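Night train to the coast gets a second life this winter

Good news for anybody who likes falling asleep in the mountains and waking up by the sea. The overnight train between Clasari and Ternel is coming back on 26th November, and I have already booked myself a lower bunk. I couldn't help it! I rode the old one years ago, when the heater under my seat only had one setting (full blast), and I've missed it ever since.

The new service leaves Clasari in the evening and pulls into Ternel a little before breakfast, covering 734 kilometers with a long stop in Plastova, where they swap the engine. If you're a light sleeper, that's the part that will wake you up. I'd get out and stretch, to be fair. Plastova station has a lovely old waiting room with a bakery counter at one end, and the operator says the counter will stay open for the train.

To start with there will be three departures a week in each direction. Marisa Pellegrini, who runs the timetable side of things, told me on the phone that the plan is to go nightly in May, when the beach hotels open up again. She sounded pretty sure about it, though she also said the track work south of Plastova has to wrap up first, and we all know how track work goes.

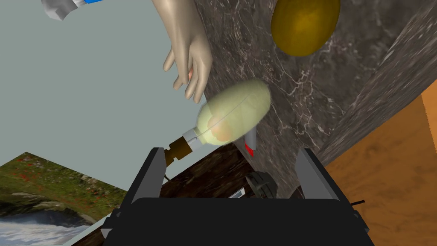

Fares are where I got really excited. A reclining seat starts at 2380 in the local currency, and for a bit more you can have a bunk in a shared compartment with bedding and a bottle of water. There are private cabins too – only eight of them on the whole train – and those were going fast when I looked. Kids under school age travel free if they share a bunk with you. Bikes have to be booked ahead, and so do dogs, which made me laugh a little when I saw them on the same drop-down menu.

Now, is Ternel worth it in the cold months? I think so. The beach bars are shuttered and the wind can be rude, but the old harbor is at its best when you have it mostly to yourself. The fish market runs every morning except Sunday, the sea wall makes a fine long walk, and you can get a table anywhere you want without calling first. My favorite is still Vukčević, up the steps behind the customs house, where the bean soup comes in a bowl the size of a hat and the owner will bring you more bread until you physically cover the basket with your hand.

Vesela Leka, who rents out rooms above the harbor, told me she has had more calls for December in the past couple of weeks than she had all of last winter. She's keeping her breakfast room open early for people coming straight off the train, whether or not they're staying with her, so that's one problem solved if your own room isn't ready.

Tickets are on sale now at both end stations and on the railroad's website, which was slow when I used it but did get there in the end. Going south, ask for a bunk on the right-hand side of the train. The last hour follows the water, and with any luck you'll be awake for it.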